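The Patience of the Puppeteer

April
By a contributing writer

I spent my working life being told a machine would take my job, so it was a comedown to meet one and learn that I had to show it how to pick up a piece of black plastic. The Feltby program pays people like me to drive a robot by remote control, 138 tries to a task, in the hope that something sinks in.
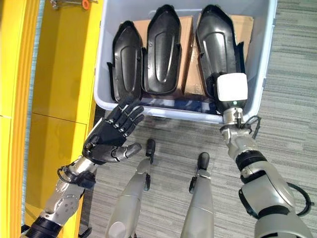 My instructor came over from Cuesta, where they had already taught a robot to fold towels at the pace of a hungover teenager. Her advice was to slow down. Then slow down again. You don't know how much of your own reaching is bad habit until a machine is taking notes on it.

Every fumble goes into the record. I scratched my nose in my second hour, and I believe Lemix, who handle our software, now have that on a server somewhere.

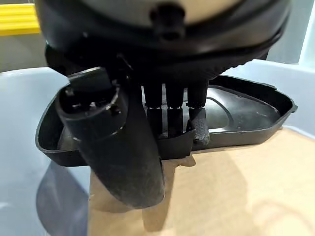
Close work at the gripper, with one black tray in hand.

People ask if it feels like training my replacement. It feels more like teaching a very expensive nephew to set the table. I've logged 650 demonstrations, and I still hold my breath when the fingers get near the shelf.

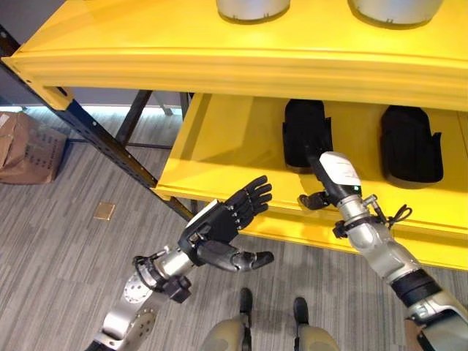 Nilleck's brochure calls this "natural skill transfer." I'd call it piecework, paid by the try, and I'd like to see the brochure's author do 50 before lunch.

COMMENTS (3)

gearhead_pa: Did 2000 of these last year. My wrist still does the slow thing when I pour coffee.

Marlow Street: So who owns the nose scratch?

tinbucket: Piecework is right. What's the rate?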